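Civberg Opens Orders for Tabletop Handling Kit Aimed at Kitchens and Training Labs

12/20/19

Civberg has opened orders for the Tisau, a tabletop handling kit built for picking up, moving and setting down everyday dishes. The company announced that the first kits will ship in March to customers in food service, vocational education and small-scale research. Sales and installation will be handled by Stover, which has distributed Civberg equipment for 7 years.

The kit is sold as a complete station. It includes a single arm, a two-finger gripper, a wrist-mounted camera, a controller, a mounting plate and a license for the operating software. Buyers supply their own table. Civberg states that the mounting plate can be clamped or bolted, and that the clamped version is intended for sites where the station must be moved between rooms.

According to the company, the Tisau was developed for facilities that handle the same types of bowls, plates and cups every day but do not have the space or budget for a fixed production line. The arm is rated for loads of up to 2 pounds at full reach. Heavier serving dishes, glass pitchers and stacked items are outside the approved range, and the operating manual directs users to keep such items away from the station.

The gripper is offered with one set of fingers at launch. Civberg has confirmed that a second, longer set is in testing and will be priced separately. No release date has been given for that part.

Much of the company's technical material concerns the handling of round, open dishes, which are difficult to lift from the sides when they are wider than the gripper can open. The Tisau approaches such dishes at the rim, with one finger inside the wall and the other outside. The software looks for the edge in the camera view, lines up the fingers on either side of it and closes at a force set by the operator. Three force settings are provided. The lowest is recommended for thin plastic and the highest for heavier ceramic pieces within the load limit. 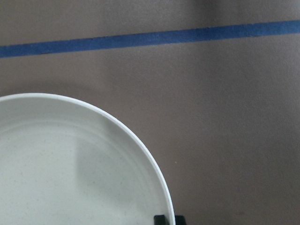

Civberg advises operators to mark the limits of the work area with colored tape before the first session. The software does not require the tape in order to run, but staff are better able to keep unrelated items out of the arm's path when the boundary is plain to see. A matte tabletop is also recommended. Glossy surfaces can produce reflections that interfere with edge finding, and the manual includes a short procedure for checking a table under the lighting that will be used in daily operation.

Before opening orders, Civberg placed an early version of the kit with Yap, a contract food service operator, for an extended trial. The station was used in a preparation area to move empty dishes between a holding table and a tray line. Yap's published summary of the trial records 2,411 completed transfers. The summary also lists the conditions under which the station stopped and asked for assistance, including dishes placed partly on top of one another, dishes set down outside the marked area and changes in overhead lighting during a shift.

Yap reported that its staff needed more time than expected to become comfortable with the teaching mode, in which an operator guides the arm by hand through a task and saves the motion for later use. In response, Civberg rewrote the first two chapters of the manual and added a practice routine that uses a single bowl. The practice routine is now part of the installation visit and must be completed by at least one person at each site before the station is released for regular use.

The trial also led to changes in the hardware. The gripper fingers on the early version had rounded tips, which tended to slide along a curved rim as they closed. The production fingers have squared tips. Cable routing along the forearm was revised as well, and the wrist camera housing was made smaller to give more clearance when the arm works close to the table.

Stover will offer the kit in two packages. The standard package covers delivery, installation, the practice routine and one year of software updates. The extended package adds a second year of updates, a spare set of fingers and a return visit by a technician. Educational institutions may order either package at a discount of 20 percent, provided that the station is used mainly for teaching. Stover has asked schools and colleges to submit proof of status with the order form, as the discount cannot be applied after an invoice has been issued.

Both packages carry a limited warranty on the arm and controller. Gripper fingers are treated as wear items and are not covered. Civberg recommends that the fingers be inspected weekly in food service settings and monthly elsewhere, and that they be replaced in pairs. The fingers may be wiped with a mild detergent solution but should not be placed in a dishwasher. The arm itself is not sealed against spray and must not be installed beside an open sink.

The company has described the Tisau as suitable for use near trained staff, subject to a risk assessment carried out at each site. The arm slows when the operator selects shared mode and stops on contact. A wired stop button is supplied with every station and must remain within reach of the operator at all times. Civberg has noted that these features do not remove the employer's duty to comply with local workplace rules, and Stover will not complete an installation where the assessment has not been signed.

For vocational programs, the kit includes a set of lesson outlines covering setup, teaching mode, basic fault finding and safe shutdown. The outlines are written for instructors with no earlier background in robotics. They may be copied and adapted for use within the purchasing institution. Civberg plans to add further outlines during the first year of sales, including one on recording and reviewing wrist camera footage, a feature that early customers in research have requested.

Recorded footage is stored on the controller and is not sent to Civberg unless the customer chooses to attach it to a support request. The storage period can be set by the site administrator. Facilities that do not wish to keep any footage may turn the recording function off without affecting the gripper's ability to find and grasp a dish.

Several limits remain. The current software handles one dish at a time and does not sort by size or material. Clear glass is not supported. Dishes with handles can be moved only if the handle is turned away from the approach path, and the station will not reposition a handle on its own. Civberg has stated that support for mixed groups of dishes is under development and will be provided to all license holders as a regular update once testing has been completed.

Orders are being accepted through Stover's regional offices and will be filled in the order received. Customers who took part in the trial program may exchange their early units for production models, with the cost of return shipping paid by Civberg. Requests for an exchange must be made before the first production units ship. Demonstration visits can also be arranged through Stover, subject to the availability of a technician and a suitable table at the customer's site.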